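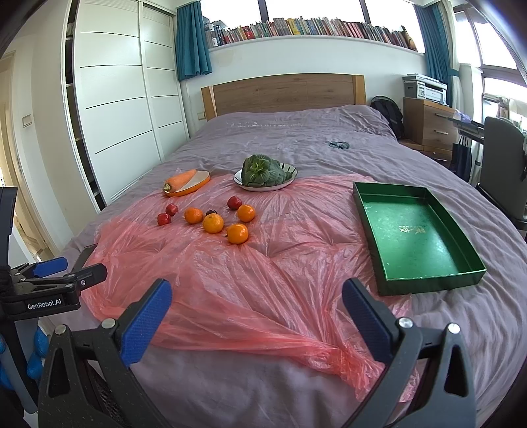 Students in the robotics program at Osine Technical College have completed the first stage of a course project on teaching robots to handle everyday objects, the college announced on February 8, 2025. The project, known as Grilar, asks each participant to carry out ordinary household tasks with a pair of hand-held grippers and to submit the recordings for use in training a robot arm. Much of the work is done in students' own living spaces. In one sorting exercise, mandarin oranges and small red fruits were spread over a sheet of pink plastic on a bed, with a carrot and a bunch of bok choy already on dishes behind them and an open green box tray still to be filled. The textured blue pads on the gripper fingers are the only parts meant to touch the produce.

The course enrolls 14 students, most of them in the second year of the two-year automation diploma. They have submitted 1547 recordings since the start of the term, according to the Department of Applied Engineering. Each recording covers a single task from beginning to end and is checked by another student before it is accepted.

"Our students have always been able to program an arm to repeat a motion in the laboratory," said Adjoa Abubakari, who directs the program. "What we wished to give them was the experience of deciding what the arm should learn from, and of finding out how much the answer depends on the room, the light and the surface."

Sorting and packing produce was chosen as the opening unit. Fruits and vegetables differ in size, firmness and shape, and a grip that suits one item may bruise or drop another. Soft surfaces present a further difficulty. A round fruit on a bed or a cushion can roll when the fabric beside it is pressed, and students are asked to repeat the task on at least one such surface as well as on a table or counter. Participants may arrange the items as they wish, provided that the starting layout is changed between recordings.

Students are also required to keep a written log. Entries record the time of day, the kind of surface, the items used and any grasp that had to be attempted more than once. The logs count toward the final grade and will be read alongside the recordings when the class begins to study where the trained arm performs poorly. Recordings that include an unsuccessful grasp are kept in the collection and labeled - a decision the class reached by vote after its third meeting.

Before the recording stage began, participants attended a workshop on safe handling, data storage and privacy in shared housing. Those who live with others must obtain written permission from every member of the household. Names, letters and screens may not be shown, and any recording found to contain them is deleted.

The second stage of Grilar will take place in the Bhutto Laboratory, where students will work in seven teams of two. Each team will train a model on the shared collection and test it on the laboratory's fixed arm, using produce that does not appear in any of the recordings. Teams will be assessed on the number of items placed undamaged in a tray within the time allowed, and on a short report explaining their choice of training material. Laboratory hours have been extended on weekday evenings to give all teams equal access to the arm.

Results will be presented in April at the Jernby Student Engineering Day, which is open to the public without charge. The program will include a demonstration by each team and a display of selected log entries.

The college expects to offer the course again next year, with a unit on folding clothes and linens added to the schedule. Applications are open to students who have completed the introductory courses in programming and mechanics. Further details are available from the office of the Department of Applied Engineering.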